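Home » Reviews » Chore Tech » Living with the Jeltden tabletop arm: can it tidy up yet?

July 18, 2026

I've wanted a machine that puts things away ever since I had a living room big enough to lose things in. Vacuuming is more or less handled, dishes are half handled, but the business of picking a thing up off one surface and dropping it somewhere sensible? Still me, every evening, with a mug in the other hand. So when I got a month with the Jeltden arm I said yes before I'd even read what it weighed (a lot – get a second person for the stairs).

Short version for the skimmers: it's the most fun I've had with a gadget in ages, and I would not buy one to save time. Long version below, with a side trip into baskets.

Setup and first evening

The arm clamps to a table edge and wants a plain, well-lit surface in front of it. The clamp is great. The app is less great! It's called Ilala, it made me create two separate accounts, and it has a habit of logging you out right when the arm is calibrating. Calibration itself took me 33 minutes the first time and 15 once I knew which screens to skip.

After that you pick a "chore" from a menu. I went with the one called Put Away, because it's the whole reason I'm interested. One small item, one container, go. A ball and a bread basket is about as easy as tidying gets, and I figured if it couldn't manage that, we'd have a very short review.
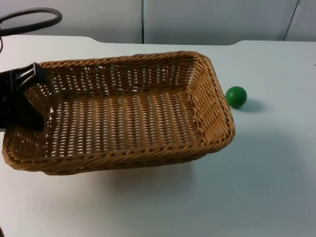

What it's good at

Round things, for a start. I expected a ball to be a nightmare because it could roll, but the two fingers come in low and squeeze from both sides and mostly that's that. Over my month I kept a tally (I'm that kind of reviewer) and out of the 86 attempts I logged with small, roundish stuff, the big majority ended with the thing in the basket. The failures were nearly all at the grabbing stage. Once it has hold of something, it rarely lets go early.

It's also patient in a way I am not. If it misses, it backs off, has another look and tries again, and it will do that for as long as you let it. There's no sighing. I did all the sighing.

And it's quiet! A soft whir, a click when the fingers close. I had it running on the table while I was on the phone and the person at the other end never asked what the noise was.

Where it struggles

Speed, mostly. A single pick and drop took over 30 seconds on a typical go, and I can clear a coffee table in that time without putting my mug down. You find yourself watching it the way you'd watch a toddler with a spoon, willing it along, and of course while you're watching you're not off doing anything else. That's my main gripe with the whole category right now. A chore machine that needs an audience has just given you a different chore.

Then there's the basket question. I have opinions about baskets now! Open weave gives a camera a lot of little gaps and shadows to think about, and a chunky braided rim is one more edge for the arm to clear. Low, sloping sides help a lot, since the fingers can come in at an angle and still have room. 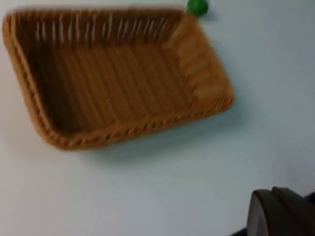

I also tried a deep, straight-sided fabric bin from Utasine, and that went badly. The arm could drop things in fine, but taking them out again was hopeless past the halfway point. It kept pinching the side of the bin and lifting the whole thing. If you're shopping for containers with one of these in mind, go shallow and go stiff.

Soft items are a coin toss. Socks, yes, often. A dish towel, it picks up by one corner and then sort of drags across the rim, so half of it ends up hanging outside. Flat items like a coaster or a playing card, forget it.

How it compares

The only other arm I've spent real time with is the Ní Bhriain, which I borrowed back in October. That one was quicker and had a much nicer app, but it was fussier about lighting and it dropped things constantly. I'd take slow and steady over quick and droppy, at least in a room with a hard floor. The Jeltden is the one I'd trust near a glass. Near, mind you. I didn't let it hold one.

Should you get it?

If you like tinkering and you have a table to give up, sure, you'll have a blast. If you run a small shop and you've got the same little part going into the same tray all day, I can see it earning its spot, provided you're not in a hurry. For a regular home with regular mess, I'd wait a version or two. I want it faster, I want it to cope with towels, and I want the app to remember who I am.

I'm keeping the bread basket, by the way. It's holding rolls now.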